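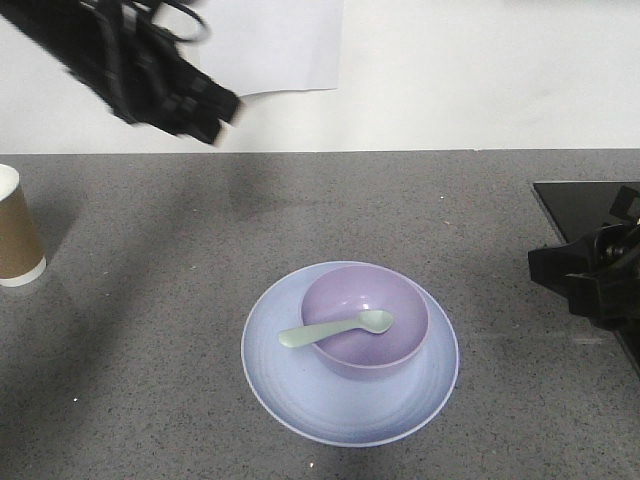

Interview: Merja Riihimäki on the Stelanwood Open Day

The Stelanwood laboratory in Daltby opened its doors to the public on January 31, 2023. Visitors were invited to watch the manipulation group at work, to speak with the staff, and to try the operator controls for themselves. Merja Riihimäki, who heads the group, met with the information office after the last tour had left the building.

The theme chosen for the day was table work: setting a place, stacking dishes and clearing them again. Riihimäki said the group had considered a more dramatic program and decided against it.

"We were asked whether we could show something larger," she said. "Our work is with household objects, and I wanted guests to see the work we do on an ordinary morning. A plate, a bowl and a spoon are enough to keep a doctoral student busy for a long time."

The spoon, she explained, is the item that causes the most difficulty. A bowl has a rim that can be held from many sides. A spoon lies low, and once it is resting in a bowl its handle may point in any direction. The gripper has to approach at an angle that suits the handle and does not push the bowl across the counter.

"Guests would ask why the arm stopped and then started over," Riihimäki said. "My colleagues told them the truth. The system had lost confidence in where the handle was, and it went back for another look. I would be more concerned if it had carried on."

The public program was made up of 10 tours, each led by two members of the group. Registration closed with 151 names on the list. Bendik Hägglund, who was responsible for the schedule, kept each group in the demonstration room long enough to see a full attempt from start to finish, including those attempts that did not succeed. According to Riihimäki, four of the tours ran past their allotted time because of questions.

Many of the questions concerned safety. Guests were asked to remain behind a marked line whenever an arm was moving, and Onni Manninen stood at the stop button throughout the day. Riihimäki described this as the laboratory's usual practice. Staff follow the same rule when no visitors are present.

Other guests wished to know when such a machine might be available for the home. Riihimäki was cautious on this point.

"I do not give a year," she said. "A kitchen belongs to the people who live in it. They move things, they buy new plates, they leave the light off. We can do a good deal on a counter that we have arranged ourselves. The distance from there to somebody's breakfast table is considerable, and I prefer to say so plainly."

The control software shown during the visit is called Wikix. It was written at the laboratory and is maintained by Jouko Ojala. It allows an operator to guide an arm by hand, record the movement, and compare it afterward with the movement the system chooses by itself. Guests who took a turn at the controls found that picking up a spoon through a machine was harder than they had expected. Riihimäki said that several of the younger visitors learned it more quickly than their parents did.

Asked what the group had gained from the event, she mentioned the matter of language. Staff members had grown used to speaking of grasps, poses and failures, and found that these words meant little to a general audience. Kelly Hebden has since rewritten the printed guide that is handed out at the entrance, and the new text will also be given to incoming students.

"A retired cook asked me why we take hold of the bowl before the spoon is out of it," Riihimäki said. "She would have taken the spoon first. We discussed it at the next table over coffee, and it is now on our list of things to test."

A second open day is planned for May, with the Niskanen workshop building included in the route. Registration will be handled by the information office.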